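Tidying Up Like a Robot: Tips I Brought Home from an Open Day

My kitchen counter and my workbench have the same problem, and the problem is me. So when the Folellow lab over in Prillatthorpe opened its doors one afternoon in May, I went along to look at the robots and came home with a page full of notes about clutter, cables and where to put things down. Some of it I've been using ever since! 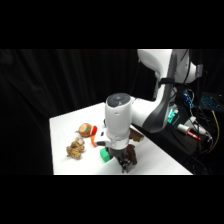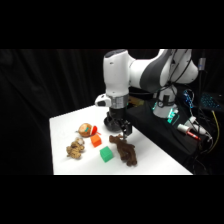

The arm over the white table, with the small toys and blocks.

Prillatthorpe Home & Workshop Club – Tips Pages

The person doing the talking was Gudrun Görtz, and she was wonderful. She let us ask anything, including the man at the front who wanted to know if it could fold fitted sheets. (Her answer was a long breath and then "ask me again next year.") I'd expected a lot of math. What I got was a chat with someone who spends her working life thinking about how to pick a thing up and set it down again, and that's housework, isn't it? That's most of my day.

Here are my notes, cleaned up a bit.

Leave room for your hand

Gudrun talked a lot about gaps. A gripper with two fingers needs space on both sides of whatever it's picking up, and if two things are pushed close together, it has a much harder time getting in between them. I went home and looked at my spice shelf and laughed out loud. Every jar was touching every other jar. To get the paprika I had to tip out the cumin.

I took out a third of the jars and put them in a drawer, lying down, labels up. The ones left on the shelf have a finger's width on either side. Same in the workshop: my chisels used to live in a coffee can, all jammed together, and now they're in a rack with gaps. Try it with one shelf before you do the whole house.

Come at it from above

The arm at the open day worked with its gripper pointing down at the table, and that got me thinking about which of my things I can reach from above and which ones I have to drag out sideways. Deep cupboards are the worst for this. If you have one, get a shallow bin that slides out like a drawer, and then you're looking down on everything. I did this under the sink and found two unopened bottles of the same floor cleaner – and I'd just bought a third.

For a chest freezer, stand your bags up like files. Freeze soup flat on a baking sheet first, and once it's solid you can stand it on edge and flip through it. Write on the top edge of the bag while it's still empty and dry. Writing on a full one is hopeless, the pen skips all over.

Plain background, fewer mistakes

A white tabletop with a black curtain behind it makes things stand out, and I've stolen this for small repairs. When I take apart something with tiny screws, I lay an old white pillowcase on the bench. Dark screws show up right away. For shiny ones I use a black T-shirt. If you drop something on the floor, turn off the overhead light and lay a flashlight flat on the ground – the little piece throws a long shadow and you'll spot it.

It works in the kitchen too. I sort dried beans on a white tray and pick the dark stones out. Lentils that are pale go on the dark one.

Soft things and hard things

There were plush toys on the table as well as cubes, and someone asked Gudrun whether it makes a difference. She said a block keeps its shape when you squeeze it, and a soft toy gives, so you have to think about where you take hold. I do the opposite of thinking when I put away laundry, so this one stuck with me.

Now the squishy stuff (scarves, hats, dish towels, my grandson's entire zoo of stuffed animals) goes in open baskets, where it can be any shape it likes. Anything with corners goes on shelves. I used to stack towels and boxes together in one closet and the whole pile leaned over every week. It hasn't leaned since!

If you've got a soft toy to wash, check the tag first, put it in a zipped pillowcase and run it on cold and gentle. Press the water out with a towel. Don't wring it, the stuffing goes into lumps and never comes back.

Cables, oh my

I took some comfort in seeing plenty of cables there, black and yellow and blue ones, and I asked Gudrun how she keeps track at home. Her trick is colored tape at both ends of every cord. Same color on the plug and on the end that goes into the lamp or the charger, so you never pull the wrong one. I did mine in one evening with leftover electrical tape from the garage.

She also told me to leave a bit of slack anywhere a cord has to move, like on a sewing machine you slide in and out, or a desk lamp with a bendy neck. Mine was pulled tight as a fiddle string. I use strips of hook-and-loop tape to hold the extra, and I skip the plastic zip ties, as I always end up nicking the cord when I cut them off.

Practice the boring thing

Somebody asked how many times you'd run the same pick-up before you were happy with it. Gudrun said her own notebook from one winter had more than 3000 tries in it. I don't plan to do anything that many times, but I did decide to practice sharpening a kitchen knife properly. I mark the edge with a felt pen, take a few strokes on the stone and look at where the ink has gone. If it's only gone from the shoulder, raise the knife a hair less or more until you're taking it off right at the edge. Slow strokes. Keep the stone from sliding with a damp cloth under it.

For a tired bread board, by the way, I start with 80 grit paper and work up to something fine, always with the grain, then wipe it down and rub in mineral oil. Leave it overnight and do it again.

A few small ones from the coffee line

The lady behind me cleans her keyboard with a soft dry paintbrush, with the computer off. Her neighbor keeps a magnet in the bottom of his nail jar lid. I haven't tried the magnet yet, but the paintbrush got an alarming amount of toast out of mine.

If the lab has another open day I'll put the time up on the club board. Bring your own cup, the paper ones were gone by 2.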